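Type fans, clear some desk space! Clesstead designer Malou Oddsson has just released Emar, a display typeface drawn from the hand-painted shop signs she photographed in Lagos, and it's a joyful thing to set a headline in. 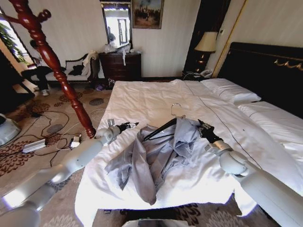

*A shirt on its hanger, laid over a white duvet.*

Emar comes in 12 weights and has 979 glyphs, with a lowercase g that practically bounces off the line. Dennis Ellwood of Anside, the small press publishing it, has printed a specimen book in three colours too (the fluoro orange is glorious). There are 636 copies, all numbered by hand.

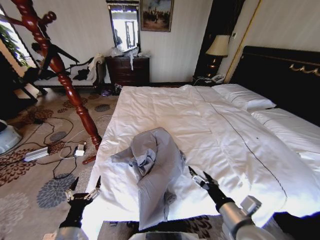

## Where to find it

The specimen is on the counter at Anside's Clesstead shop through April. A free trial cut of the regular weight is on the press's website.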